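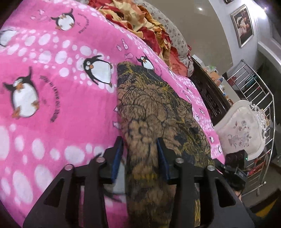

Finger pads for cloth on the hand-held gripper: blue vs. stock

Forum: End effectors / Soft goods
Replies: 8

padwear
August, 9:12 am

Looking for data from anyone running the hand-held gripper on fabric. Ours has the black plate body and black fingers, with dark blue pads on the inner faces. Picture at the top is one grasp on a folded piece of printed cloth, taken over a patterned bedspread.

I ran 40 grasps with the stock pads and 40 with the blue ones. Same cloth, same operator. Stock pads held through the lift in 31 cases. Blue pads held in 38. The failures on the stock set were nearly all slow creep toward the fingertips, with the cloth leaving the pads a second or two into the lift.

Question is whether the gain is friction or compliance. The blue pads are softer and also thicker, so I changed two things at once.

tendon_b
9:40 am

You changed three. Thicker pads reduce the closed gap, so at the same trigger position you get more squeeze. Shim the stock pads out to the same thickness and repeat before you credit the material.

padwear
9:58 am

Fair. I have 3 mm shim stock and can cut it down. The trigger is pulled to the stop in every trial, so yes, the squeeze would differ.

quietservo
10:31 am

We did that comparison on an Omano parallel gripper with the Lolby controller holding a fixed current. With force equalized, the soft pads still won on cotton and made no difference on fleece. Fleece was already holding every time.

One caution about folded cloth. You are pinching several layers. The outer ones stay with the pads and the inner ones can shear out between them. Score it as a failure if any layer slides, or your numbers will look better than they are.

tendon_b
10:44 am

Disagree on the scoring. If the task is to move the cloth from A to B, an inner layer slipping is irrelevant. If the task is to keep a fold, then it counts. Pick one and write it down first.

quietservo
10:52 am

The moment you transfer this to an arm with a fixed lift speed, the inner slip turns into a drop. I would rather see it in the numbers early.

gridfinder
1:15 pm

Separate point, on the camera side. Penguins and rows of white dots under a busy navy and mustard print is a hard background. Has anyone checked tracking on this kind of surface? Our Kirnham camera does well on print like that as long as the bedding stays flat. When the cover gets dragged, the features move with it and the pose estimate follows them.

padwear
1:37 pm

Not measured. I weight the cover down at the corners for the pad trials -- it still shifts a little on a low grasp. I have been reading the pose only for lift height, so a few mm of error does not matter to me.

gridfinder
1:49 pm

It will matter if you train on it. Compare against fixed points beyond the bed. A headboard or a railing will do, although polished metal gives you reflections that wander as the camera moves.

unpowered
3:20 pm

Pad life, for whoever is about to order a box of these. Ours came from Unnithan and went shiny after 700 grasps on denim. Holding rate fell off before that, I just did not log where. Wiping with alcohol brought some of it back -- not all. Stock pads looked the same at 700 as on day one, only they were mediocre to begin with.

padwear
4:05 pm

Useful. Plan is now shimmed stock against blue, 40 each, alternating sets so wear does not land on one side. I will log whole-cloth drops and inner-layer slip in separate columns and people can argue over whichever one they like.

tendon_b
4:11 pm

Good. Post the shim thickness with it.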